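## 4. Setting Up on a Stone-Look Counter

Speckled gray, quartz-like finish, polished, with a white curtain behind the back edge.

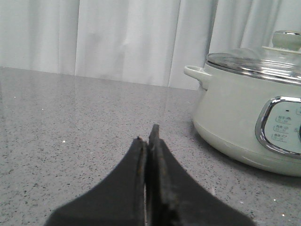

Read this section before you put anything on the counter. Most of the marks people blame on the stone come from the first day, when boxes get dragged across it. The Worine installation sheet calls surfaces like this one "carefree." Treat that word the way you'd treat it on a used car.

These steps apply to the Ditgate and Prededgate kitchens. The Manalastas kitchen has a different top and is covered in Section 6.

### 4.1 Find out what you have

1. Look for paperwork first. A quartz-like finish can be engineered quartz, granite, solid surface, or a printed laminate, and they don't all want the same care. The look of the speckle won't settle it.
2. If there is no paperwork, ask the fabricator. Sellers often call everything quartz.
3. If you still can't find out, assume the weakest of the four. That means no hot pans, no bleach, no scouring powder, and no knife work without a board.

**Note:** Skip the "lemon juice test" that gets passed around. If the surface reacts, you have learned what it is by damaging it.

### 4.2 First cleaning

1. Clear the counter all the way to the back edge. Wiping around things leaves rings, and on a speckled top you won't notice them until evening.
2. Pick up grit with a dry microfiber cloth. Lift and shake it out over the sink. Don't scrub yet.
3. Mix one teaspoon of plain dish soap into a quart of warm water. More soap leaves more film.
4. Wipe in straight passes from left to right, starting at the back.
5. Wipe again with clean water and a second cloth.
6. Dry with a towel. Air drying is where most of the haze comes from.

**Caution:** Don't use vinegar, oven cleaner, or the melamine sponges sold for walls. The sponges do take off stains. They are also a fine abrasive, and a polished top can end up with a dull patch the exact size of your hand.

### 4.3 Check the surface in low light

A light gray top with dark flecks hides crumbs, coffee grounds, and pepper very well. This gets sold as a benefit. It also means the counter can be dirty for days while looking fine, so check it by touch and by glare.

1. Turn off the ceiling light.
2. Open the curtain a hand's width, or leave it closed if it lets enough daylight through.
3. Bend down until your eyes are close to counter height and look toward the window side.
4. Smears will show as cloudy streaks in the reflection. Bright white glints that stay put when you wipe are usually part of the finish.
5. Run a dry palm over the area. Anything gritty gets the dry cloth again.

A pale, washed-out area on the polish is often the curtain reflecting. Move your head before you reach for a cleaner. If the pale area moves too, leave it alone. If it stays where it is, go back to step 3 in 4.2 and repeat the wash once. Two washes that change nothing point to wear or etching, and a third won't help.

### 4.4 The curtain

White fabric next to a work surface was not our choice, and we don't recommend it for a kitchen where anybody fries. It can be lived with.

1. Check the hem. It should never lie on the counter, even when the window is open.
2. Leave a clear strip along the back edge and keep bottles, sponges, and the fruit bowl out of it.
3. Keep candles, toasters, and kettles well away from the fabric. Steam counts too.
4. Read the care label before washing. If there is none, wash cool and hang damp. Expect some shrinkage whatever the packaging promised.

**Warning:** Never run a toaster or hot plate under or against a curtain. Tying the curtain back is not enough, as ties slip.

### 4.5 Putting things back

Glenys Prydderch wrote the first version of this list in August for the Ditgate kitchen, and it has held up better than the rest of the manual.

1. Put felt or silicone feet under anything heavy. Check the feet for trapped grit before you press them on.
2. Lift appliances into place — don't slide them, not even "just an inch."
3. Set the heaviest item down first, over a cabinet wall where you can.
4. Keep 10 inches of open counter on each side of the main work spot.
5. Use a trivet for every pan. "Heat resistant" on a brochure usually has a limit attached in smaller print, and seams have less tolerance than the slab.
6. Leave the front edge free. Chips tend to start there.

### 4.6 Sealers and polishes

Engineered quartz generally doesn't need sealing. Some granite does. A bottle that claims to suit every surface should make you suspicious, and the shine it gives is often a coating that has to be stripped later. We paid 80 dollars for a three-step kit for the Prededgate kitchen and could see no difference between the treated half and the other half after 11 weeks.

If the fabricator names a product in writing, use that one. Try it in a back corner first and give it a full day.

### 4.7 Upkeep

- Daily: dry cloth, damp cloth, towel.
- Weekly: full clear and wash, steps 1 to 6 in 4.2.
- Monthly: low-light check, plus a look at the caulk along any wall joint.
- As needed: curtain wash. Go by smell as well as color.

Replacement felt feet are part no. 592 in the Worine catalog. The hardware store kind work as well and come in more sizes.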